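Sollilbridge Opens Laundry Study to Households, Having Run Out of Its Own Socks

Home demonstration program moves from lab bench to unmade beds; 420 sessions planned through May

OTSTEAD, April. Sollilbridge, the company behind the Bitar household learning software, today announced a home demonstration program in which ordinary people show a robot how to tidy up by doing it themselves, with a gripper in each hand. The work takes place on real beds in real bedrooms, among the sort of small soft items that have defeated larger budgets than ours.

Sollilbridge spent its first two years teaching Bitar on a gray table, under good light, with identical square towels. Bitar became very good at identical square towels. It was then introduced to a bedroom and picked up the bedspread.

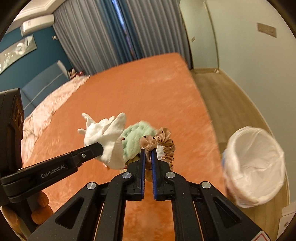 The new program puts the variety back in. Demonstrators work with scrunchies, washcloths, socks and whatever else has collected on the blanket. They pick things up, put them down again and sort them into piles according to house rules that differ from one house to the next. Each hand-held gripper has two fingers with ridged blue pads, and it is squeezed by a person who already knows how laundry works. The movements are recorded and passed to Bitar, which studies them with more patience than any teenager has shown for the subject.

Demonstrators need no technical background. Training takes 11 minutes, and most of that goes to persuading people to slow down. New demonstrators tend to tidy the way they do before company arrives, which is fast and mostly by shoving. Shoving is a legitimate household technique, and the company expects to return to it in a later release.

The company also found that people apologize for the state of their rooms. It would like to state for the record that the room is fine. Please do not clean before the session. One early household did, very thoroughly, and the afternoon had to be rescheduled.

Each session covers the following:

Single items. One sock or one scrunchie at a time, picked up from a soft surface that gives way underneath. Plush blankets count double for difficulty, though they are paid the same.

Pairs. Two small things lying close together, with only one of them wanted.

Piles. Several fabrics heaped up together, to be taken apart in whatever order the demonstrator thinks sensible. Demonstrators often disagree about what is sensible. The disagreements are kept.
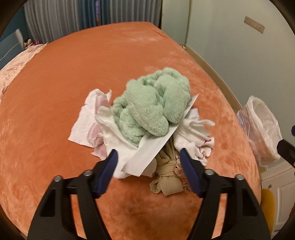
What Bitar Can Do So Far

In internal trials, Bitar now lifts the top item off a mixed pile in 7 attempts out of 8, provided the item is not fond of the item below it. Knotted cloth remains a weak point. So does anything stretchy, which the software has a habit of treating as two objects until it lets go of one end.

Folding is not part of this announcement. Sollilbridge is aware that people would like folding.

The recordings will also be used in Gosa, the company's remote control station, where an operator takes over when the robot gets stuck and shows it a way out. Operators currently step in around 11 times an hour. The company considers this encouraging, having seen the earlier number.

Households in the Otstead area may apply to take part. Applicants need a bed, a free evening and a reasonable supply of small laundry. Participants are paid for their time and get their socks back, usually in the original pairs. 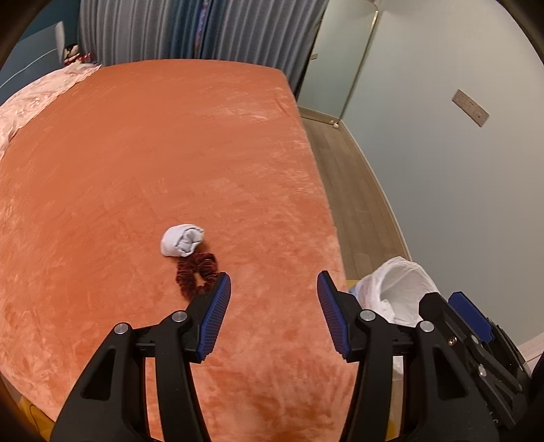

OTSTEAD, May

Sollilbridge has added evening places to its home demonstration program after the first round filled up. Sessions now start at 6 p.m. and 8 p.m., and households that applied in the first round do not need to apply again. The rules on cleaning beforehand are unchanged.

About Sollilbridge

Sollilbridge develops software that learns household tasks from people who would prefer to stop doing them. Its products include Bitar and Gosa. The company is based in Otstead, above a dry cleaner that has so far declined to comment.

Press inquiries may be sent to the Sollilbridge press office in Otstead. Sample recordings are available to reporters on request.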